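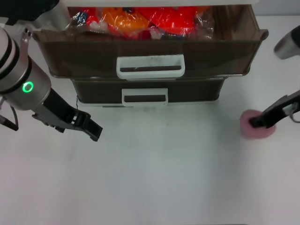
Notes from the Istia path, first half

I got back from the Istia path in December with one sore knee and a notebook that had been rained on twice. A few people have asked how it went, so I'm writing up the first half while I can still read my own handwriting.

The path runs for 200 kilometres from Kondudier, in the hills, down to the coast at Istia. It follows an old droving road for most of the way. There is a guidebook, long out of print, and a set of map sheets you can buy from the post office in Kondudier if you catch it open. I bought the last full set and then found that sheet four was printed upside down on the back of sheet three. It was fine once I got used to it.

I walked alone for the first few days. The road out of Kondudier climbs through beech woods and comes out on a long grassy ridge with no shelter on it at all. I had been told to start before eight and I started at half past nine, so I spent the afternoon walking into rain. The waymarks are yellow bars on rocks and gateposts. In the woods they are easy to follow. On the ridge some have worn away to nothing, and I used the compass more than I expected to.

The first night was in a shepherds' hut with a stove and no wood. The second was in Iordache, a village with one street, a church and a shop that also does rooms. I paid 30 for a bed, soup and breakfast, and I would have paid double for the soup. My boots dried overnight on a bread rack over the oven.

I met Costel Avram there. He is 59 and was walking the path in the other direction, from the sea, for the second time. We spread his map and mine out on the shop counter and swapped what we knew. He told me the footbridge below the village had gone and that the ford was up to the knee. I told him about the stove. He had a much smaller pack than mine and I spent some of the evening working out what I could leave behind. In the end I posted home a pair of jeans, a hardback and a second torch. The parcel got back a week after I did.

The ford was cold but no trouble. I crossed in my sandals with my boots round my neck and ate lunch on the far bank. After that the path keeps to the left side of the valley, and this was the best walking of the trip so far. It is a wide stone track, level for hours, with walnut trees along it and old walls on the uphill side. I saw two men with a mule and, later, a fox that took no notice of me.

My knee started on the way down to Hallix. The descent is steep and the stones are loose – I should have used both poles and had only one out. By the time I reached the town I was coming down steps sideways. The pharmacist sold me a bandage and drew me a map to a guesthouse, and I stayed two nights. Hallix has a covered market, a decent bakery and a bus that goes to the coast each morning at ten past seven. I looked at the bus timetable quite hard.

I didn't get on it. On the second afternoon I walked up to the reservoir and back without a pack, and the knee held, so I bought bread and cheese for two days and refilled my stove bottle. The landlady thought I should wait for better weather. I left the next morning at seven, in fog, with both poles out.

The second half is mostly plateau and then salt marsh, and I'll write that up when I've sorted the notes.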